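This site uses cookies to remember your reading settings. Accept / Manage

Notes on teaching a pick-and-place by remote control in simulation. Short posts, mostly for the two other people working on the same thing.

Setup first. Bevier is our teleop layer. It takes hand controller poses, runs inverse kinematics and streams joint targets to the simulated arm. Wogan is the logger. Both were patched in January and the old config files no longer load.

The task is white block and dark bowl, as before. Operator drives the arm, closes the fingers on the block, brings it to the bowl, opens. One trigger for the gripper, one button to mark the start and end of a demo.

This batch: 73 demos recorded, 33 kept. That is a poor ratio and most of it is my driving.

Main reason for rejection was pausing. If I stop to think over the bowl, the log fills with near-zero actions and the policy learns to hover. Trimming the idle steps afterwards helps a bit. Driving without stopping helps more.

Second reason: regrasps. I let go, shuffled the wrist, closed again. A person watching would call it fine. For cloning it gives you two contradictory actions at almost the same pose.

Clutching is still awkward. When you release the clutch to reposition your hand, the wrist orientation offset has to be stored as well as the position. Bevier stored position only until the patch. Any older demo with a clutch event in it should be thrown out.

On views. We log a room view and a wrist view. Operators want to drive from the room view because it feels natural. Depth is bad in it. I now use the wrist view for the last part of every approach and the room view for everything else.

Room view, then wrist view, same task:

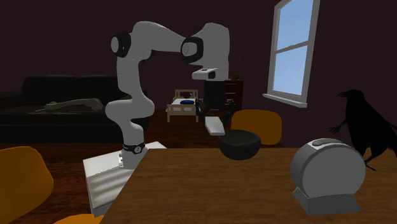
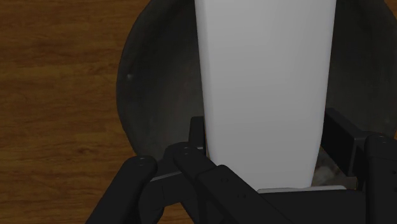

Latency next. The operator display runs 3 frames behind the simulator. You stop noticing after a few tries, but your corrections come late and the log shows a small overshoot on every descent. Wogan now stamps actions with simulator time, so at least the pairs line up.

Scaling: hand motion to arm motion is set at 2 to 1. At equal scale my tremor ends up in the data. Any slower and I run out of reach and clutch twice per demo, see above.

I tried smoothing the actions before training. Low-pass on position is harmless. Low-pass on the gripper command is a mistake, you get a half-closed hand at the moment that matters. Leave it as a step.

The Gaditach scripts for replay are in the usual folder. Replay every kept demo open loop before training on it. If it doesn't reproduce from its own actions, something in the log is wrong and more data won't fix it.

Still to do: vary the start pose of the block properly. I have been resetting by hand and I clearly have favourite spots.

Next batch will use the new clutch only.

Contact | © Vevico | Back to top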